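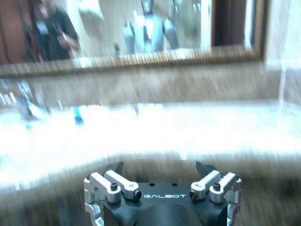 Notes for the wrist camera and two-finger gripper on the vanity cell at Bamatdale. Keep this file next to the config. If you change a value on the machine, change it here on the same day.

Last full check: 2020-04-08

## What is covered

- the gripper (black body, silver linkages, dark fingertips)
- the wrist camera and its bracket
- the settings used for bathroom runs

The base, the head and the arm joints are in the Hudwood file. Don't copy values across from there, as the joint names differ.

## Folder layout

```
config/
 gripper.yaml
 wrist_cam.yaml
logs/
 checks.csv
tools/
 jog.py
 grab_still.py
```

`jog.py` moves the fingers only. It won't run while a task is loaded.

## Before a run

1. Power up with the fingers clear of the worktop.
2. Open the gripper fully with `jog.py --open`.
3. Take a still with `grab_still.py`. Both fingertips should be in view with the gap between them clear, and the lettering on the body should be readable at the bottom.
4. If the lettering has moved up or down since the last good still, the camera bracket has slipped. Go to "Bracket" below.
5. Close and open 6 times and listen. A click on one side usually means a pivot screw.

## Pivot screws

The ones that matter for this check are the black hex-socket heads on the linkages, two on the left and two on the right. Check them with the arm parked and the motor power off. Nip them up by hand with the short key. Don't use the long one — it is far too easy to overdo it, and a tight pivot makes the finger lag on closing.

If a screw won't stay put, take it out, clean the thread and put it back with a small drop of threadlock. Leave it overnight before the next run.

Wipe the linkage bars with a dry cloth. No oil. It collects dust and ends up on the fingertips.

## Bracket

The camera bracket has one clamp. Slacken it, line the view up against `reference.png` on the Tumitz share, and tighten it again. Then redo step 3. After any bracket change the hand-eye calibration has to be run again, even if the still looks right.

## Camera settings

| Setting | Value | Note |
|---|---|---|
| exposure | manual | auto hunts between pale stone and dark doorways |
| white balance | fixed | set once per room |
| still buffer | 400 | oldest dropped first |
| settle time | 2 s | wait after a base or wrist turn |

Pale marble tops burn out to white under strong light. Lowering the exposure helps the worktop but darkens the fingertips, so stop when the edges of the tips start to go.

Stills taken during a quick sideways move will smear. Small things on the worktop lose their outline first. These are kept in the raw set and marked `motion=high`. Don't use them for calibration or for the bracket check.

## Mirrors

Large mirrors put the robot, and anyone standing near it, into the wrist view. The Orbán detector treats reflections as real objects unless the mirror mask is on. Draw the mask to the outer edge of the mirror's frame and redraw it if the base is moved.

Stills showing a person in a mirror are marked `person=yes` and stay out of shared copies.

## Known faults

- `checks.csv` has 169 rows with no bracket column. The column was added in June and the old rows were left alone.
- `jog.py` reports "closed" slightly early on the first move after power-up. Run it again.
- The mask tool forgets its last file if the window is closed without saving.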